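Visit report: Prolovex demonstration apartment, Kenia
July
By the equipment desk, Vikberg

Prolovex has opened its demonstration apartment at Kenia to prospective customers. We attended the morning session to look at the Ravn hand-held gripper, a two-finger tool offered for recording household tasks. It is sold as a kit with spare finger pads, a charger and a 16-page setup guide. Rental is also available, with a minimum term of 3 months.

The task on show was table clearing, with trash going into a lidded bin next to the table. Thin film is a hard case for any parallel gripper, as it folds under the pads and gives little to close on.

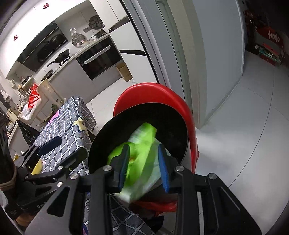 Crumpled plastic bag held between the two pads, at the opening of the bin.

The fingers are carried on flat black plates with exposed screws. According to Prolovex, a pad change takes 9 minutes with one driver. We did not time it. The right pad is ridged, and the supplier quotes a service life of 100 hours before replacement, without stating the load.

Small items are the other point of interest. A sponge, a squeeze tube and a marker differ a good deal in stiffness, and the operator has to judge closing force by hand. There is no force readout on the current version.
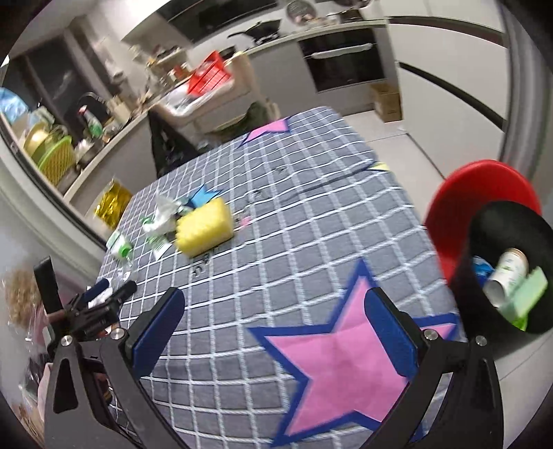 Fingers open over the table, with sponge, packet and tube lying on it.

The patterned tablecloth is a reasonable test for any vision software that will use the recordings. Prolovex had no results to share on this. Prices are on request, and we have asked for a loan unit.

Recent items
Ravn pad materials compared
Vikberg visit list, second half
Cable routing on hand-held tools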